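Minutes of the Marketing Planning Meeting

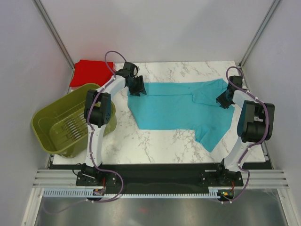 Damwood, January 2024

Present: Edeltraud Schnyder (chair), Teemu Nieminen, Hajar Fawzy, Nathalie Fortin
Apologies: Zineb El-Sayed
Minutes: Teemu Nieminen

1. Minutes of the previous meeting

The minutes were accepted with one correction. Under item 4, the newsletter list should be called "trade customers" and not "all customers". Hajar had noticed this and sent a note before the meeting.

2. Customer newsletter

Hajar reported on the autumn and winter issues. The share of readers who open the e-mail has stayed the same, but fewer of them click on anything. She thinks that we put too many subjects in one letter. The last issue had 15 links, and most of the clicks went to the first two.

She proposed to send a shorter letter with one main story and one offer. Nathalie agreed, but she asked that the service dates remain at the bottom, as the shops call us when they cannot find them. Edeltraud asked if the letter could also go out later in the morning. Hajar will try this with half of the list first.

Decided: the February issue will be sent in the short form. Service dates stay.

3. Subject lines

There was a longer discussion about the subject lines. Teemu finds the present ones too similar to each other — a customer cannot see from the inbox if the letter is new or if he has read it already. Edeltraud does not want question marks or capital letters, and she reminded us of the complaint from Batoletti last year, when their buyer took our letter for spam.

Hajar will write two subject lines for each issue and test them on a small group. The results will be shown at the next meeting.

4. Address list

Nathalie has gone through the trade list. She found 64 addresses which return every message, and 8 customers who receive the letter twice under different names. The returned addresses will be removed this week. For the doubles she would like to telephone first and ask which address they prefer.

Zineb had asked by e-mail whether people who left their card at our stand may be added to the list. The answer is no, unless they have ticked the box on the form. Nathalie will change the form so that the box is easier to see.

5. Offer from Skekora

Skekora has sent an offer for their mailing software. Teemu has seen the demonstration and found it clear, but moving our old templates would be extra work and is not included in the price. Edeltraud asked for a comparison with Ashour, our present supplier, whose contract can be ended with two months' notice.

No decision. Teemu asks both firms for a written price, with the moving of templates as a separate line.

6. Other matters

The printed price list is nearly out of stock at the front desk. Nathalie orders a small number from the same printer.

Edeltraud asked everybody to put finished texts in the shared folder and not to send them as attachments. Last month two versions of the same page were corrected by two persons.

7. Tasks

Hajar: short newsletter, two subject lines, later sending time for half of the list
Nathalie: returned addresses, calls about the doubles, new form, price lists
Teemu: written prices from Skekora and Ashour
Edeltraud: answer to Zineb about the cards

The next meeting is in February. Edeltraud will send the day when Zineb is back.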